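How a TV Miniseries Gets Made

Some stories are too long for a movie. A movie usually lasts two hours or so, and a thick book can have hundreds of pages. If you tried to squeeze all of that book into one movie, you would have to leave out most of it. One way around this is to make a miniseries.

What is a miniseries?

A miniseries is a TV show that tells one story and then stops. It has a set number of episodes, and everyone making it knows that number before they start filming. A regular series can go on for years. New characters move in, old ones leave, and the writers may not know how it will end. In a miniseries the ending is planned from the beginning.

In this article we will follow one miniseries called Trurkenside. It has 8 episodes and is based on a novel that is 454 pages long. The story is about a family who run a ferry across a wide river, and what happens to them when a bridge is built.

Who is in charge?

The person who gets a miniseries started is the producer. On Trurkenside the producer was Meirion Pritchard. A producer does not usually hold a camera or act. The producer finds the story, gets permission to use it, finds the money, and hires people.

Getting permission is an important step. A book belongs to the person who wrote it. Before anyone can turn it into a show, they have to make an agreement with the author and pay for it. This is called buying the rights. Pritchard bought the rights to the ferry novel two years before filming began.

Next the producer needs a company to pay for the show. Making television costs a lot. There are actors to pay, costumes to sew, trucks to rent, and lunch to buy for the whole crew every day. Trurkenside was made by a company called Mavell.

Writing the script

A script is the written version of a show. It has all the words the actors say. It also tells the reader where each scene happens and whether it is day or night. It does not tell you everything a character is thinking, the way a book can. The writer has to find ways to show those thoughts through what people say and do.

The scripts for Trurkenside were written by Ynyr Owen. He read the book four times and wrote the main events on cards. Then he pinned the cards to a wall and moved them around until they made 8 groups, one for each episode. When all the scripts were finished, they came to 407 pages.

Owen had to cut some things. In the book there are two uncles who do almost the same job on the ferry. In the show there is only one. Some readers who loved the book were annoyed by this. Changes like these are common when a book becomes a show.

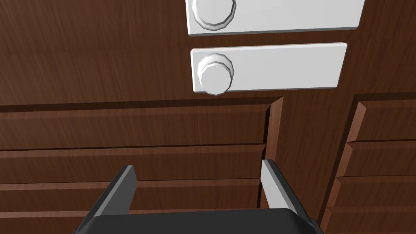

Once the scripts are ready, the production designer gets to work. This is the person who decides what every place in the story will look like, from the kitchen to the courthouse. Sometimes the team films in a real house. Often they build rooms inside a big building called a studio, because it is easier to move lights and cameras there. A room that is built for filming is called a set. The designer thinks about small things as well as large ones. Dark brown wood with white handle plates and round white knobs will give a cabinet one kind of look, and pale painted wood with metal handles will give it another. If the story takes place long ago, the designer studies old pictures to find out what people had in their homes.

Choosing the actors

Picking actors is called casting. Actors come in and read a few lines from the script. This is an audition. The casting director watches many auditions and makes a short list, and then the director and the producer help choose.

Trurkenside takes place over thirty years, so some characters had to be played by two people, one young and one older. Both actors practiced walking and talking the same way. A show may also need extras. Extras are the people you see in crowds. They stand in line, cross streets, or cheer, and they usually do not speak.

Filming

Filming began in May in a town called Ellside. A normal day started at six in the morning with hair and makeup.

Scenes are almost never filmed in order. If the ferry dock appears in episodes one, three, and seven, the crew will film all of the dock scenes together. Then they move on to another place. This saves time and money, but it can be confusing. One person, the script supervisor, keeps careful notes. If an actor has mud on his left boot in one shot, he needs to have it in the next one too.

Putting it together

After filming, the editor watches everything and picks the best parts. The editor joins them in the right order. A composer writes music, and other workers add sounds such as footsteps, doors, and rain.

The first episode of Trurkenside was shown at the Caldeira theater in front of 2,000 people before it was on television. The cast sat in the front rows.

Words to know

Audition: a tryout for an acting part
Extras: people who fill in the background of a scene
Producer: the person who organizes a show and hires the team
Rights: permission to use someone's story
Set: a place built or arranged for filming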